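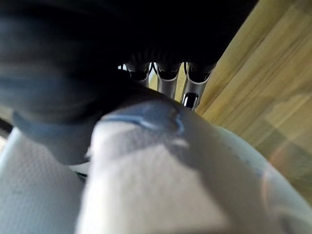

The gripper up close, with three metal tubes and the wood behind it.

Search this site Enter keywords

29/12/2019

I have put more than 200 evenings into a robot arm at the Drerngate shared workshop, and I think most of us there build too much arm and too little hand. My first version had a reach I was proud of and fingers I made in one afternoon. It dropped things.

The usual advice is to buy better motors. I priced a set at 3000 dollars and kept the old ones. The money I did spend went on finger material, and I went through five shapes before I stopped changing them. Texture made more difference than squeezing harder.

I also think the camera belongs at the wrist. People at the shop prefer one up on a post, where it gets the whole bench. Mine gets big blurred fingers and whatever is just past them. I still want it there, as the last inch is where my grabs go wrong.

The log is at 1708 tries now. I would rather read through those than add another joint. A home builder with a plain arm and a good hand will get more done, and in January I plan to take one joint off mine.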